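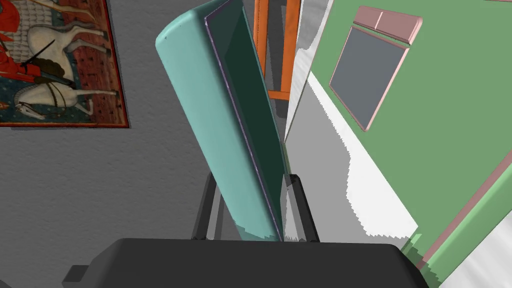 Figure 2. Pale teal, matte, on a tray-like form with a rounded upper end.

4.2 What people call the colors between blue and green

We had expected, when we first sat down with the answer sheets, that the blue-green cards would be the hard ones, and in this at least the families who took part did not let us down. They were wonderfully patient with us, and many of them stayed well past the half hour we had asked for, talking over a single card with a sister or a grandfather until everyone at the table was content with the word. Each of the 60 households was given the same set of painted cards and asked to write down whatever name they would use at home, with no list to choose from and no penalty for leaving a card blank.

The two towns differed more than we had thought they would. In Vundum, the word "teal" was common among people who sewed or had worked in the cloth trade, and rather scarce among everyone else, who tended to say "sea green" or just "green" with a shrug we wish we could have written down. In Plora the younger adults used "turquoise" for nearly the whole range, from the palest card to the deepest, while their parents kept that word for the brighter cards and called the paler ones "washed blue." We are grateful to Tobiloba Okoro, who ran the Plora visits in April and whose notes on who spoke first in each household have been a great help in sorting out borrowed answers from independent ones.

It should be said that finish matters as well as hue. The same paint under a glossy coat was more often called blue, and under a matte coat more often called green, and a good number of people insisted that the two cards could not have come out of the same can. We went back and checked the cans, and they had. Similar remarks turn up in the earlier Han survey, though there the cards were smaller and were shown under a desk lamp, so we would not want to lean on the comparison too heavily.

4.3 The trouble with gray

Gray gave us a different kind of difficulty, and we confess we had not planned for it very well. Most people have one word for gray and then reach for something from daily life when pressed: ash, slate, rain, old dishwater, a school uniform that has been through the laundry too many times. These are lovely answers, but they are awkward to code, and the

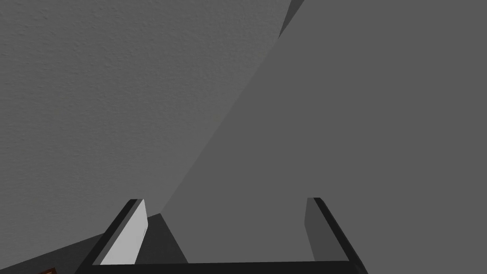
two of us who did the coding disagreed on 30 of them before we settled on a rule. Under that rule a comparison counts as a color name only if it was given by at least 5 households in the same town. Slate and ash pass in both places. Dishwater passes in Vundum alone, where it was offered with real affection.

Texture crept in here too. Cards brushed with a coarse paint were called "dusty" or "stony" even when their lightness matched the smooth ones, and several people ran a thumb over the card before they would commit themselves. Placement beside a darker color also pulled the answers about, and a light gray that was plain "gray" on its own became "white," or "nearly white," when bordered in black.

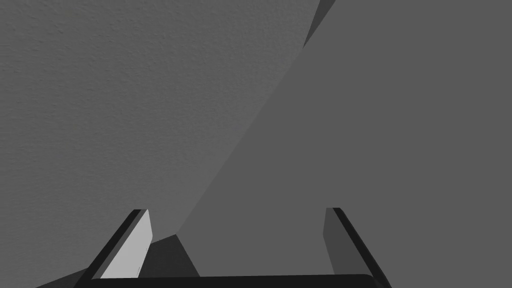

Figure 3. Pale gray beside black: a light inward-facing side with a thick black band at its outer rim.

We tried a small follow-up on this last point, using the Zavum card set, in which every gray is printed once with a border and once without. The pull toward "white" was there again, and it was stronger among the older participants, some of whom laughed out loud when we slid the border away. Whether this belongs to eyesight or to habits of speech we cannot say from these data, and we return to the question in Section 5.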